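In praise of the good shopping bag

15/01/2023

I have a cupboard full of bags and I am done being embarrassed about it. Every house I have ever lived in has had one (a bag of bags, hanging off a doorknob or jammed beside the fridge), and every time I've moved, some well-meaning person has offered to chuck the lot. No thank you! A good shopping bag is one of the best things that comes home from the shops, and quite often I like it more than whatever was inside.

Let me start with handles, because handles are where a bag lives or dies. Twisted paper ones are fine for a scarf and hopeless for a jar of anything. Flat ribbon looks lovely and slides off your shoulder at every set of traffic lights. But rope! Rope is marvellous. It fills your hand, it doesn't bite, and when it's the same colour as the print on the front it makes the whole thing look as if somebody cared. I still have a rope-handled bag from Lular, the little homewares place near my old flat, and it has carried library books, lemons, a pair of wet bathers and a birthday cake in its tin. The cake was a risk. The cake was fine.

Then there are stripes. I will defend stripes to anyone. A wide navy band on white is cheerful without shouting, and it looks as good scuffed as it did new. Plenty of shops now put out a plain brown bag with a tiny logo in the corner, and I understand the thinking, but I never feel a thing when I pick one up. Give me a big bold band of colour that I can spot from the other side of the food court.

Plastic is harder to love, and I know I'm on shakier ground. I don't want more of it in the world. What I'm arguing is that once a big plastic bag has made it into your house, the least you can do is treat it as a proper object and work it until it falls apart. The large glossy ones are superb at dull jobs. Doonas go in them. So do winter coats, and the beach towels that never fit on a shelf. My biggest one came from Skodine with a doormat in it, years ago now, and has since done 142 trips to the op shop by my reckoning, though I admit I started the tally as a joke and then couldn't stop.

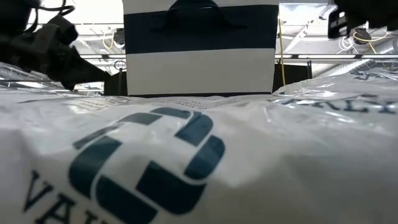

Should you fold bags or scrunch them?

Fold the paper ones along the creases they came with, and scrunch the soft plastic ones into whichever bag is biggest.

I tried folding plastic for a whole May. There's a method where you flatten the bag, pleat it lengthwise and tuck it up into a little triangle, and the triangles do look gorgeous lined up in a drawer. Twenty of them fit in the space of a loaf of bread. But then you need a bag in a hurry, and you're standing at the door with your shoes on, picking at a triangle with your thumbnail, and all the joy has gone out of it. Scrunching takes a second. The wrinkles do no harm at all, and I've grown fond of the way a big creased bag catches the light.

Paper is different. Paper wants to be folded, and it will hold its shape for years if you press the base in first and keep the handles lying to the same side. I store mine upright in an old Rirkance shoebox, tallest at the back, like records. You can flick through and choose. Gift going to a friend? Something smart with a print. Muddy gumboots going in the boot of the car? The Yazdani one with the torn corner, every time.

I do have a limit. If a bag can't carry a couple of books down the street, it goes, and I only let myself keep five of the really fancy ones, so a new favourite means an old one leaves with somebody's present in it. I find that part surprisingly pleasant. A bag you've admired for ages gets to go out and be admired at someone else's place, and sometimes, if your friends are like mine, it comes back to you a year later with tomatoes in it.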